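Barari hand-held gripper

The Barari is a small gripper worked by a person's hand, used to gather examples of everyday handling jobs from which a robot arm can later be taught. It is built by the Popescu workshop and was first described in a set of notes by Sivaprasad Kartha dated February 23, 2021. Most of what has been written about it since concerns its upkeep, for it is a simple tool that repays a little patience and sulks when it is neglected.

Setting up

A Barari station needs very little: a steady table, a board or cloth to work on, and a few soft household things such as gloves, towels or a basket to put them in. The operator holds the gripper in one hand, and many stations pair it with a data glove for the other, so that both hands can be followed through the same job. Cables are best led down off the table before anything else is done, as a lead dragging over the work will spoil a recording (and the operator's temper with it).

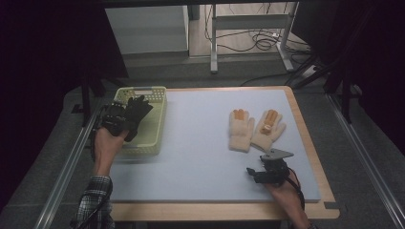 A hand-held gripper and a black data glove at a table with a basket and knit work gloves.

Kartha's notes advise a slow opening and closing of the jaws before each session, repeated 3 times, with an ear kept out for any scraping. The longest run recorded on one set of fingers is given as 2,464 grasps, though the usual life is about 1,019, and heavy cloth shortens it a good deal.

Care of the fingers

The fingers do the hard work and deserve the most attention. They should be wiped with a dry cloth, looked over for rough edges that might catch on fabric, and tried for looseness with a gentle wiggle. Checking them over a plain, pale sheet is a kindness to the eyes, as dark parts show up well against it.

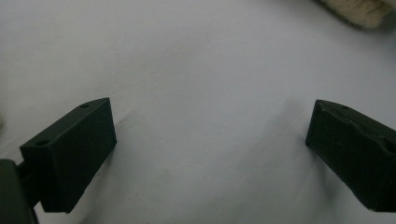
The two dark fingers over white fabric, with small round holes along their upper edges.

A worn finger is replaced together with its partner, so that the pair still meets squarely. The later Ikavex version takes the same fingers, while those made for the older Emelero do not fit and should never be forced.

See also: Data glove; Robot end effector; Teaching by demonstration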